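Menu Home Opinion Work Letters Search

We use cookies. Accept / Manage

The Job Is Now Teaching the Job
By Fidel Insaurralde
6/22/19

My cousin was hired at Riltent to pack boxes. He now packs the same box all shift with a gripper in each fist, so that a machine can learn his manners.
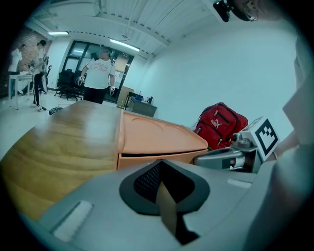
Management calls this a promotion. The raise was 33 cents an hour, and I've seen him spend it at the vending machine.
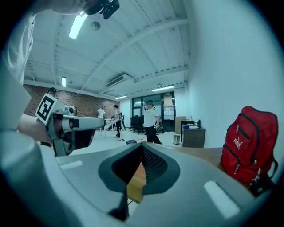 A gripper in hand, with co-workers across the room.

I don't mind the robots. I mind that a man who is good with his hands gets paid the same as a man who isn't, and the robot gets the better of the two for life.
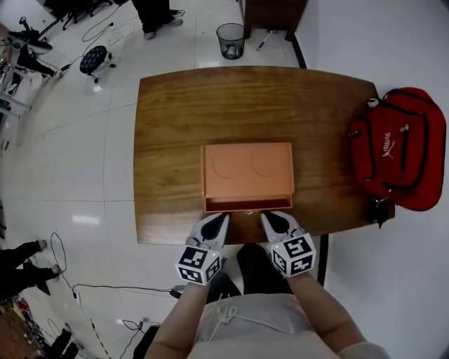
Both grippers pointed at the orange box.

He asked what happens in December. They gave him a newsletter.

Recent
Gondo Bus Cuts, Again
Letters: Sepúlveda Parking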